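# Talk notes: the April drop fault on the handheld grippers

Speaker notes, Toledo session. Slot is 14 minutes plus questions. Slide cues in bold.

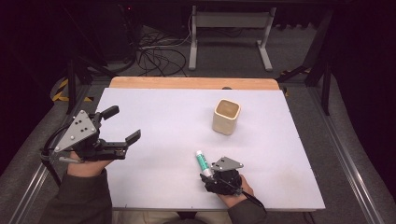 The fault concerns a grip that reported closed while the force behind it had gone. Say that first. Everyone who has run a two-finger gripper has seen an object fall, and most of the audience will assume a slip. The logs look like a slip too, which cost us most of a week.

**Slide 2. Setup.** Keep this short. Two handheld grippers, one per hand, cabled to the recorder. The operator sits at the table and does the task directly. The finger opening is logged from the encoder and the holding force is logged from motor current. Fliseck is the recorder software. Gulia is the motor driver board inside each handle. The Atthorpe group wrote the first version of the driver firmware and we inherited it with two open tickets, neither of them related.

Point out that the trigger is not mechanical. The operator squeezes, the trigger position is read, and the motor drives the fingers. People who have used the older spring version will assume the hand is supplying the force. It isn't.

**Slide 3. The task.** Pick up a tube, carry it over a cup, lower it in, release. Repeat. Cap up or cap down is left to the operator. The tube matters for this talk because it is soft. A rigid object would have shown the fault on the first day, as a clean drop. A soft tube holds its dent for a moment and comes out slowly.

**Slide 4. What we saw.** 945 episodes recorded in April. 234 of them were flagged by the review script as "object lost before release." Give the expected rate only if asked: earlier batches were low enough that each case was looked at by hand, and there was no script.

First reading of the flagged set:

- all on the right gripper
- all during carry, none during the approach
- encoder flat at the closed value through the whole event
- motor current falls to idle before the object moves

The last item was missed on the first pass. The plotting tool rescales the current axis per episode, so an idle trace filled the panel and looked like ordinary noise. Show both plots here, the rescaled one first. Leave it up long enough for people to look for the drop and fail to find it.

**Slide 5. Wrong turns.** Two of them. Do not spend more than a minute each.

Finger pads. We cleaned the pads, then replaced them. The rate went down for one session and came back. The improvement was a matter of which operator was on shift, and we should have checked that before ordering pads.

Cable. The right cable hangs past the table edge and gets pulled when the operator reaches across. A strained connector was a fair guess. We swapped left and right cables and the fault stayed on the right. We then flexed the connector by hand during a hold and could not cause a drop. That cleared the cable, though the strain relief was poor and has been redone anyway.

**Slide 6. Cause.** Gulia has a thermal limit. When the estimated winding temperature passes the threshold, the driver cuts output current and sets a warning bit. The estimate is computed from current over time. There is no sensor in the motor.

Three facts line up:

1. The right handle is the compact model. Its motor is smaller, but it was flashed with the thermal constants of the larger one, and the correction someone had added for this was applied with the wrong sign. The estimate ran high.
2. Operators squeeze the trigger fully and keep it there. A soft tube never gives a hard stop, so the controller keeps asking for more closing force for the full carry.
3. The fingers do not back-drive easily. With the current cut, gearbox friction holds them almost where they were. The encoder reads closed. The tube recovers its shape a little, or the hand tilts, and it slides out.

The motor was never close to its real limit. Expect a question on this. We put a thermocouple on the housing for one full session and the reading stayed well inside the rating while the warning bit came and went.

**Slide 7. Why the warning was lost.** This is the part I would like people to take home. The driver did report the fault. Fliseck reads the status word once per episode, at the start, and stores it in the header. At the start of an episode the motor has been idle and the bit is clear. Every one of the 945 headers says the hardware was healthy. The field was specified in the first release as a startup check, and over time people came to read it as a health record.

**Slide 8. Safety.** Nothing was damaged and no one was hurt. A tube on a table is a mild case. The same driver is used on the arm-mounted version, and there a silent loss of grip over a person's hand or foot is a different class of event. We stopped use of the arm-mounted version on the day the cause was confirmed and did not wait for the fix.

Also mention the opposite failure. Someone will suggest removing the thermal limit. Without it, a stalled motor in a closed handle heats up against the operator's palm. The limit stays.

**Slide 9. Changes made.**

- Thermal constants are stored per handle model and checked against the model ID at startup. Mismatch refuses to arm.
- Status word logged at every sample.
- Loss of output current during a closed grip ends the episode and sounds a tone.
- Holding current is capped at up to 2 amps after the fingers stop moving.
- Current plots use a fixed axis.

The tone was disliked at first. It was too close to the one that marks the end of an episode, and operators released the object when they heard it. It has been changed.

**Slide 10. What happened to the data.** The 234 flagged episodes are kept and labeled. They are excluded from training by default. The unflagged episodes from the right gripper are harder. In some of them the current dropped and the tube happened to stay put. These now carry a separate label, taken from the current trace after the fact. Anyone using the April batch should pull the label file again.

**Questions to expect.**

*Why not a force sensor in the fingers?* Cost and weight in the handle. It is planned for the next revision, with no date.

*Did the left gripper ever trip?* No. Correct constants, larger motor.

*Could review have caught it sooner?* Yes. The script flagged the episodes on the first day. The flags went to a folder that was read at the end of the week.

Notes last edited May 23, 2021. Slide 5 still has the old cable photo, replace before the session.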